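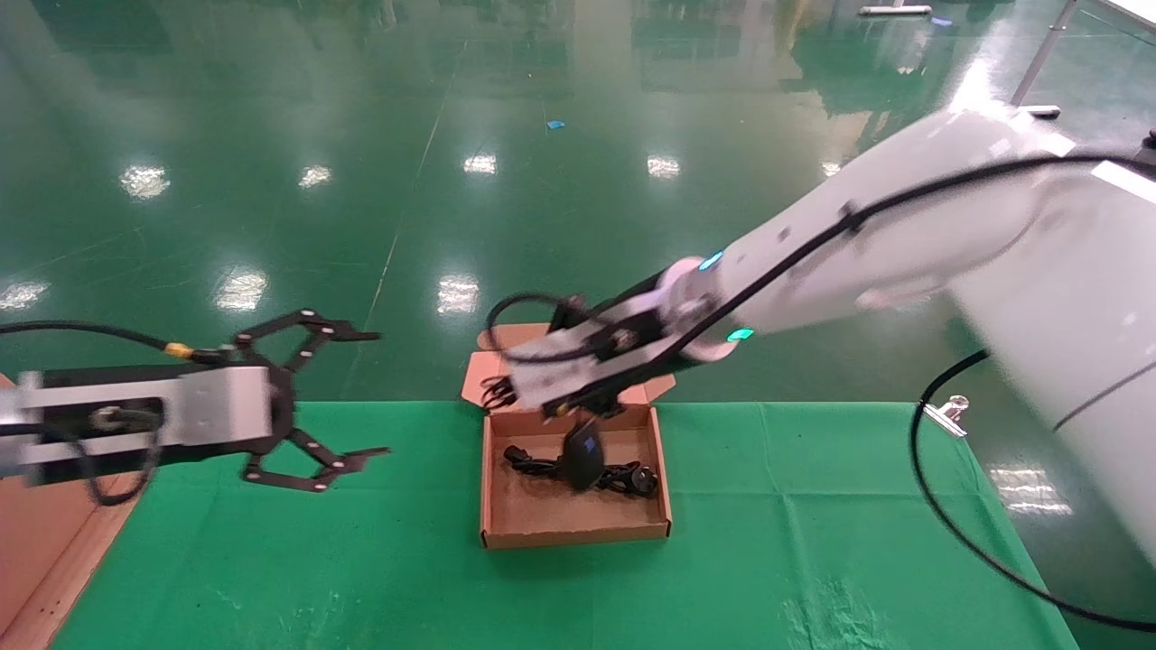 *Computer mouse and cable in a cardboard box, green cloth underneath.*

## Vellham Allotment Society – minutes, 1/21/25

I'm writing these up from my own scribbles, so shout if I've got you wrong (I was also pouring the tea).

**Water.** The bill came to £631 and there was a fair bit of groaning. Ha-rang Ha thinks the trough by the Gollel Lane gate has been dripping since June and I'm inclined to agree with her – my boots are always soaked there. She'll ring the plumber. We agreed to pay up in the meantime.

**Waiting list.** 13 names on it now! Plot 10 is free, but it's mostly bramble, so we'll offer it at half rent for the first year. All in favour except me. I wanted it for the bees, and I said so at some length, sorry.

**Seed potatoes.** Long chat, no decision. Half of us want to order from Haslinger again and the other half haven't forgiven them for last spring's blight. I'm to get a price from Skirholm as well and bring both next time.

**Bonfires.** Please, please not when the neighbours have washing out. I've had two phone calls.

**Any other business.** The shed padlock code is changing to 851. Tell your plot partner, but don't chalk it on the door again.

Next meeting is in June unless the trough floods us all out first. Bring your own mug.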